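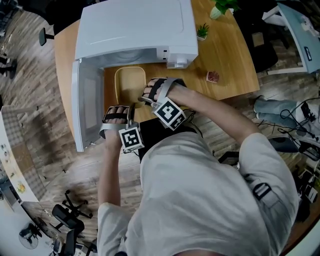
When does the Godholm Community Kitchen open its doors? Saturday at 9 a.m., and everyone in town is invited to come hungry.

GODHOLM - After 13 months of work, the old Heffernan bakery is a shared kitchen again, with 20 classes on the fall schedule and 139 households already signed up! Lessons run from weeknight soups to bread baking, and members can book the kitchen for three hours at a time.

Drevo built the new shelves, and Jokitz is bringing apples for the first pie class - bring an apron. Sign-up sheets are at the front desk.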